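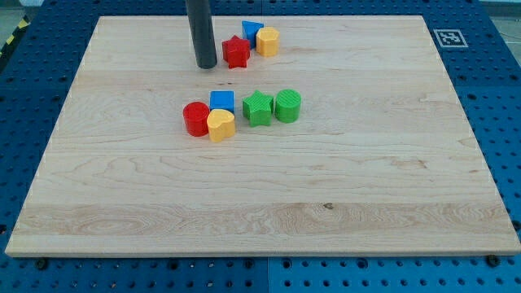 Eight blocks, one board, and my evening gone.

I bought the blocks for my nephew, who is two and prefers the box. So they have come to live with me, along with a pale wooden board that was meant for bread, and I have found out that I hold views on them.

The red star is the show-off. The yellow heart I resented at first (what are you supposed to build on a heart?) but it sits nicely up against the red cylinder. Blue cube, fine, dependable, the one you would ask to water your plants. The blue triangle I keep putting with the star and the yellow hexagon, and I couldn't tell you why.

Lucie came round, looked at the board and moved the hexagon. I waited until she had gone to the loo and moved it back. We have been friends for 11 years and I would like that to continue.

She thinks they should be sorted by colour. I tried it – four tidy heaps, and it looked like a filing system. They are back in their huddles now and I still need something to cut bread on.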